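Clear Archival Jacket Covers for Collectible Books

From the Nuston Book Supply shop page. Updated 28 Sep 2026.

I sold used and rare books for a long time before I sold a single thing to put on them, and jacket covers are still the item I get asked about most. So let me tell you what we stock and how I use it myself.

The Ilton cover is a clear polyester sleeve with an acid-free paper backing. You slide the dust jacket in between the two, fold the long edge down to the height of your book, crease it with a bone folder and put the jacket back on. No tape touches the jacket at any point. I'm stubborn about that! I've bought too many nice first printings (mysteries mostly, and a painful run of 1950s science fiction) where somebody had taped the cover straight to the flaps, and the price drops like a stone.

It comes in two weights. The lighter one is what I put on nearly everything, and it keeps the jacket looking like paper. The heavier one is stiffer and a bit shinier, and I save it for big art books and cookbooks, or anything that's going to be pulled off the shelf a lot. 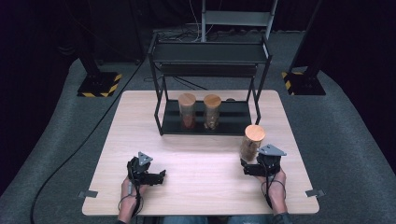 Llanos wrote in to say that the heavier weight fought back on a thin poetry book and kept springing open at the flaps, and that the light one lay flat on the first try. I'd go along with that. If the book is slimmer than your finger, get the light.

Sizing is where people go wrong, so please measure the jacket and skip the boards. Open it out flat and measure top to bottom. The cover adjusts down but it can't adjust up, so if you're between sizes, buy the taller one. For length, we sell precut sheets that fit most novels, plus a roll of 100 feet if you have a mixed bunch and don't mind cutting.

Packs come in 30 or 100. We also do a carton of 1,000 for shops, and those ship flat in their own box. Rolls are sold singly. The Indico bone folder is a separate item (I know, I know, but most of you already own one, and the back of a butter knife will do in a pinch).

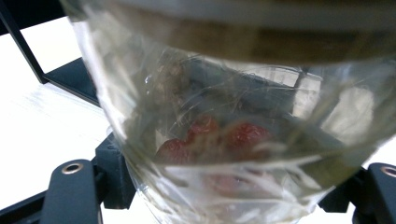 Red and wrinkled, behind glass.

A few things I get emails about. Yes, you can take the cover off again later. No, it won't flatten a jacket that's already curled, so press it under some heavy books for a few days first. Chips and closed tears can go in just as they are, and the backing paper holds them steady. Price-clipped flaps are fine too. Please don't use these on leather bindings or on books that never had a jacket. I have a different wrapper for those and it's on the next page.

Orders of two packs or more go out with free shipping. The tallest size is out of stock right now and should be back in October. Unopened packs can come back for a refund for up to 30 days, and if you ordered the wrong height just write and I'll swap it.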